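Prostix Assembly Data Project
Progress report to Merkbridge, July 2022

Purpose of this report

This report covers the second stage of the demonstration-gathering work funded under the Merkbridge small grant. The work is run by Prostix at the Hà site, with Boltness supplying the labeling software. It sets out what was done, what fell behind plan, and what we need from you before the third stage can start.

Work since the last report

The first stage dealt with simple pick-and-place tasks. In June we moved to furniture assembly, which is the main subject of the grant. The task is to put legs on a small white plastic stool and take them off again, using two arms working together. Each demonstration is driven by an operator and saved with the head camera view, the joint positions and the gripper states. A learning system is then trained on the saved demonstrations.

We chose this task because it can't be done well with one arm. One gripper has to hold the stool while the other lines up a leg with its socket. The legs are round and smooth and they roll when put down, so the starting layout is never quite the same twice. We want that variation in the data.

The black plastic sheeting on the work surface was kept for the whole stage. White parts on a pale table gave poor edges in our early recordings. The sheeting fixes that but adds reflections and folds of its own. We also still lose detail on the white panels where the light is strongest, as in a view with two legs fitted and two lying beside the right gripper.

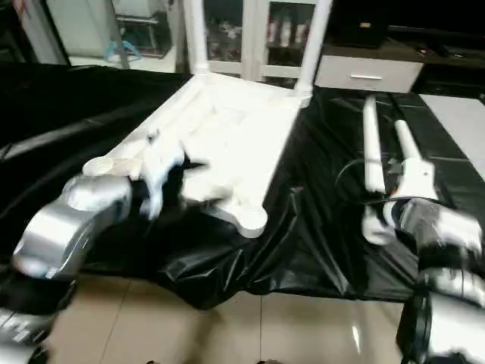
Demonstrations gathered

The target for this stage was 800 demonstrations. We reached it in the last week of the stage. Of these, 127 have been set aside after review and won't be used for training in their present form. Most were set aside for one of two reasons: the operator paused for a long time partway through, or the joint data and the video drifted out of step. The second problem was traced to a recording setting and has been corrected.

The demonstrations with long pauses may still be useful. Boltness has offered to trim them, and we expect to recover a fair number that way.

Holding the work steady

The hardest part for operators is the holding arm. If the grip is too far from the socket, the stool turns when the other arm pushes. If it is too close, the two grippers get in each other's way. We now ask operators to take hold of the rim first and bring the second gripper in only when the first has settled. The written guide was changed to match, and new operators practice the hold for two sessions before anything they record is kept.

In the view below, the left gripper has the front rim while the right one waits near the base of a leg.

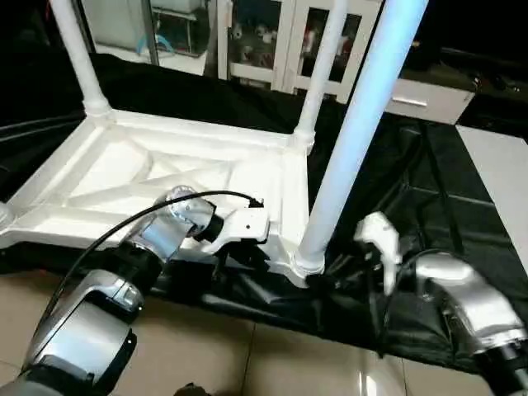 The Boltness labeling team asked whether the waiting time of the second arm should be marked as its own step or folded into the step that follows. Their concern was that a model trained on unmarked waiting may learn to hesitate for no reason. They would like a ruling before they label any more of the set.

We have agreed that waiting will be marked as its own step. The change applies to all new labels, and the older ones will be redone as time allows. This adds almost 10 working days to the labeling schedule — the only slip in the plan that we can't make up elsewhere.

Lifted and tilted work

Some operators prefer to raise the stool off the surface and work on it in the air. We didn't plan for this, but we have kept those recordings as a separate group. With both arms carrying the stool, the loads on the wrists are higher and small errors in one arm show up in the other. An example has the seat held upside down above the sheeting, three legs on it and the fourth lying loose.

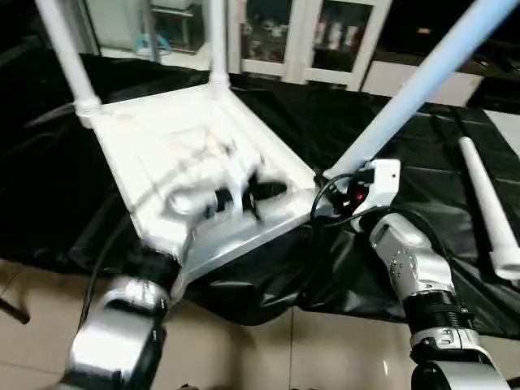
Merkbridge's technical reviewer wrote after our interim call that the lifted group should stay out of the first training run. In the reviewer's words, mixing the two methods early would make it hard to tell which one the model had failed at.

We accept this. The first run will use tabletop demonstrations only, and the lifted group will be added in a later run so the results can be compared.

Different parts

To keep the system from learning the shape of one object, we have started a smaller set with other gripping points and other angles. Open frames and struts give the fingers more places to hold than a flat rim does, but the fingers can also catch on the ribs. Operators have been told to approach from above and to open the gripper fully before backing away.

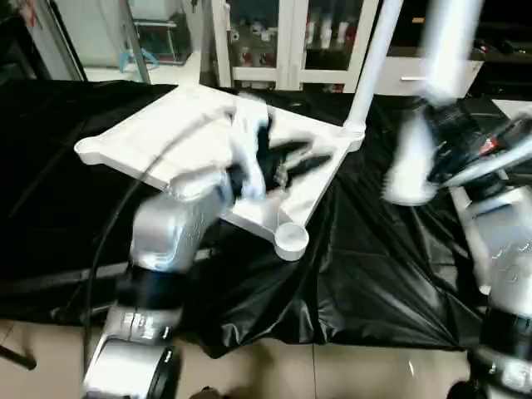

This set is behind the main one and will carry over into the third stage. Fast movements are a concern here. When an arm swings quickly the head camera view blurs, and the labelers can't always tell when the fingers opened or closed. We have lowered the top speed of both arms and will check whether the gripper state data is enough to fill the gaps.

Spending

Spending is within budget. Operator hours came in slightly over, and equipment came in under after we put off buying a second set of gripper fingers. The present fingers show wear at the tips and will need replacing early in the next stage.

Requests

We ask Merkbridge to approve the revised labeling schedule and the early purchase of gripper fingers. We would also like written confirmation that the lifted group can be counted toward the stage total even though it will not be used in the first training run.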